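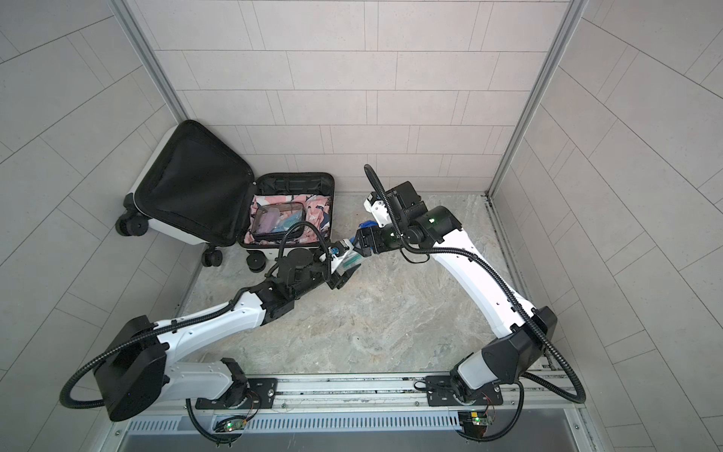 3. Chargement de la valise

La préparation de la valise rigide Pinora s'effectue au sol, sur une surface plane et dégagée, la coque inférieure reposant à plat. Les vêtements occupent le compartiment principal ; la trousse transparente à fermeture à glissière se place en dernier, posée sur les vêtements, de manière à rester accessible dès l'ouverture. L'utilisateur veillera à ce que le couvercle demeure relevé pendant toute la durée du chargement.

3.1 Mise en place des vêtements

1. Ouvrir entièrement la fermeture périphérique et relever le couvercle jusqu'à ce qu'il tienne sans être maintenu.
2. Vérifier que le panneau de séparation du couvercle est fermé.
3. Plier les pièces épaisses à la largeur du compartiment et les disposer au fond.
4. Superposer les pièces légères, bords alignés, sans dépasser le niveau de la fermeture.
5. Déplier puis replier tout vêtement froissé avant de le ranger.

Remarque : le compartiment inférieur reçoit au plus 8 pièces pliées. Au-delà, utiliser la housse Drivia (référence 748), fournie séparément. 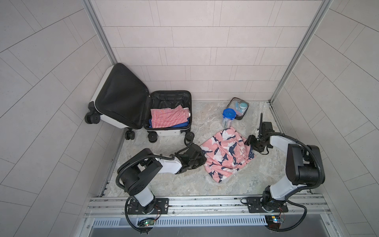

Les vêtements restants sont traités un par un, selon le même ordre. Les articles de toilette et les boîtes à couvercle clipsable sont tenus à l'écart du textile jusqu'à la fin de cette opération.

3.2 Articles de toilette

1. Contrôler la fermeture de chaque tube et de chaque flacon.
2. Répartir les petits contenants à plat dans la trousse, sans superposition excessive.
3. Placer le dentifrice dans une boîte rigide distincte et verrouiller les clips du couvercle.
4. Chasser l'air de la trousse, puis tirer le curseur jusqu'à la butée.
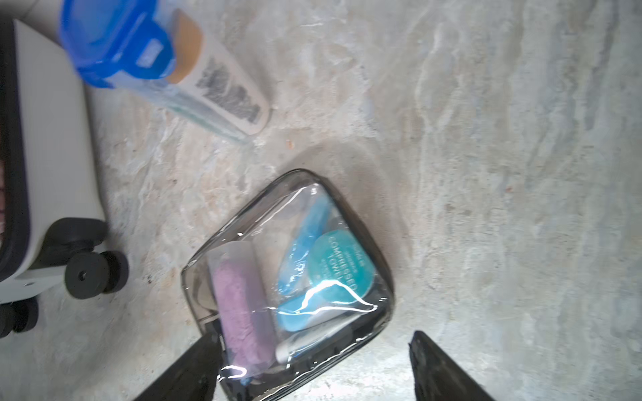 Figure 3. Trousse transparente et boîte à couvercle bleu contenant le tube de dentifrice.

Attention : ne pas forcer la fermeture à glissière lorsque le film plastique est tendu. Retirer un article et recommencer.

3.3 Fermeture

1. Rabattre le couvercle sans appuyer sur son centre.
2. Fermer la glissière en partant de la charnière.
3. Redresser la valise sur ses roulettes en la tenant par la poignée.

Toute question relative à la présente section est à adresser à Mme Naima Bennani, service documentation. Version du 5 août 2022.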